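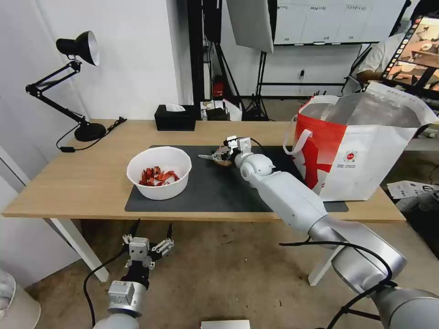
Search this site Go

Print | E-mail

Erg and boat notes, August

Sunday, 6:40 a.m. Flat water at Prenport, light wind from the left bank after 7. Four rowers on the 700 m course, single sculls, all in the Fercombe hulls except Toprak's, which still has the old rigger.

Plan was to compare catch timing at a low rate with catch timing at race rate. Müzeyyen Akgül rowed first. At 22 strokes per minute her blade goes in clean and the hull check is small. At 34 she rushes the last part of the slide and the boat stops under her. Distance per stroke drops a lot. Same fault as on the erg, where the handle trace shows a dip before the legs start.

Heart rate at the end of the third piece: 274 W average, 11 beats under her spring test. So fitness isn't the limit right now. Keep her at 26 and below until the slide is even. 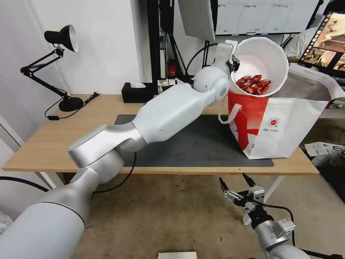 Grip pressure is the next thing to work on. Müzeyyen and two others squeeze the handle through the whole recovery, and the forearms are gone by piece four. I want the fingers hooked and the thumb light. Cue to try: think of a bucket held just by its rim, tipped over with the crawfish lying in it, and use only as much finger as that takes. Feathering should come from the fingers too, wrist flat.

Skikmont straps gave a clean signal for 59 minutes, then dropout on the port side. Check the battery contacts.

To do: move Toprak's footplate one hole toward the stern, repeat the 700 at 24 and 28.

E-mail this page | Print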